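Meltside Split Plan Gets a Second Look, and Few New Answers

February 22, 2022

The plan to divide the Meltside district into two self-governing halves is back, with a new cover page and most of the old holes.

Under the draft released by the Lodura regional government, Isine and the hill villages would get their own assembly, their own school board and their own land office. The lowland towns would keep the present ones. The two halves would then share "matters of common interest," a phrase that turns up on page 4 and is never defined.

Supporters call it a partnership of equals. That is a generous description. The lowlands would hold on to the port, the hospital and nearly all of the tax base. Isine would get a flag, a speaker's chair and a grant that has to be renewed each March by the same regional government it is supposed to be free of.

The draft runs to 472 pages. The section on who may vote in which half takes up less than one of them. It says residents will be placed on a roll "according to community," and leaves it to officials to decide what that means for a family with one parent from the hills and one from the coast. There is no appeal process. 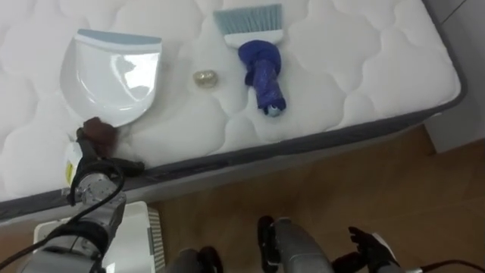
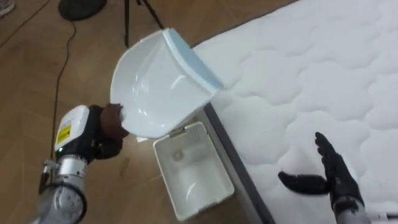 First picture: dustpan and hand brush on a quilted mattress. Second: a robot hand holds a white lid above an open container.

Bianka Medve, who sat on the district council until last year and has opposed the plan from the start, said the wording on the rolls was reason enough to send it back.

"They say people will be sorted by community and that it's all voluntary," she said. "Then show me the line where a person gets to choose. I've read it twice and I can't find it."

The regional government says the rolls are "an administrative tool" and that 1,000 residents took part in its listening sessions. It has not released the comments, or said how many of those residents live in the hills. Only one session was held in Isine itself, in a room with 50 seats.

It also points to the Joseph agreement, which gave that town control of its own courts, as proof the model works. Joseph, though, never had a separate voter roll, and its agreement was put to a public vote. No such vote is promised for Meltside.

The assembly in Lodura is due to take up the draft in March. Written comments will be accepted until then, although the notice does not say who will read them.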